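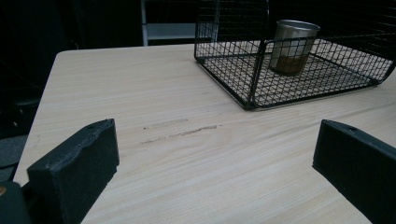 Dining table, rounded corner. See under Dining.

Home Houses Bookings Inspections Owners Contact

Curkness, Gava Road: Between-Seasons Safety Check
Inspected by: Ffion Wogan
Date: 2022-08-28
Key: OK / FIX / WATCH (WATCH means I have looked at it and it has looked back)

OUTSIDE

Street number visible from road: FIX
The number is 672. From the road it reads 67, owing to the grevillea. An ambulance would go to the alpaca people, who are lovely but have no idea where our guests are. Prune the shrub or move the number.

Front steps: OK
Solid. Anti-slip strip on the top tread is new. Anti-slip strip on the bottom tread is slippery, so replace it when somebody has the glue out.

Deck boards: WATCH
One soft board beside the barbecue, exactly where a person stands to turn sausages. Took a screwdriver to the depth of my thumbnail. I've put the big fern over it. The fern is not a repair.

Handrail, side path: FIX
Wobbles. It wobbled in July too, and my July note says "wobbles". Bracket at the tank end has let go of the wall.

Gas bottles: OK
Both upright and chained. Soapy water on the connections, no bubbles.

ENTRY AND HALL

Smoke alarm, hall: OK
Plavex unit, pressed and howled as intended. Sheltered-looking spider living on the casing did not survive the vacuum.

Smoke alarm, back bedroom: FIX
No howl. No battery either. There was one in the television remote, same size, and I draw my own conclusions. New battery fitted, alarm now howls. Still marked FIX as the casing is cracked and wants replacing.

Hall runner: WATCH
Curls at the laundry end. Double-sided tape has been tried and has mostly collected dog hair. We say no dogs.

KITCHEN

Extinguisher: OK
Needle in the green, pin in, tag current. Somebody had hung oven mitts on it. Mitts relocated to the drawer marked MITTS.

Fire blanket: OK
On its hook beside the door, away from the stove. Please leave it there. It isn't a picnic rug, whatever the grass seeds say.

Hot water at tap: WATCH
Comes through hotter than I'd like for small hands. Plumber to check the tempering valve on his next run past Gava.

Kettle cord: FIX
Scorched near the plug. Binned on the spot. Budget for a replacement is up to 20 dollars, and I don't need to hear about the ones with a blue light.

DINING

Table: OK
Light wood-grain top, corners rounded, which is the whole reason we chose it after the glass one. Rocked it from each end, ran a hand underneath for screws. Nothing caught.

Chairs: WATCH
All sat upon by me, with vigour. The one with the repaired rung creaks but holds. Owner says it has character. I say check it again next time.

LIVING ROOM

Heater: FIX
Kang panel heater. Works well and turns itself off when tipped, as it should. The trouble is the curtain, which now hangs over the top of it following the Great Furniture Rearrangement by the last booking. Heater moved back. Want a sticker on the floor showing where it lives.

Bookcase: OK
Anchored to the stud. Did my best impression of a climbing toddler and it stayed put.

Window locks: OK
Open from inside without a key. The middle one needs a thump and some language.

BATHROOM

Grab rail: OK
Took my full weight. The towel hook beside it didn't, but it was never asked to until today. Hook needs a longer screw.

Exhaust fan: WATCH
Runs, in the sense that it makes a noise. A square of toilet paper held to the grille fell straight into the bath. Probably fluff.

Safety switch at meter box: OK
Tripped on test, reset first go. All the clocks in the house are now wrong. Guests may enjoy working out which is closest.

FIRST AID KIT

FIX
Contents list says 10 adhesive dressings. Contents say one, shaped like a dinosaur. Tweezers present. Saline out of date, replaced from the car.

TO DO BEFORE NEXT BOOKING
Handrail bracket, side path
Grevillea
Plavex alarm for back bedroom
Kettle
Dressings
Heater sticker

Soft deck board can wait for the carpenter, provided the fern stays where it is. Invoices to me, please, and keep the receipt for the kettle.

F. Wogan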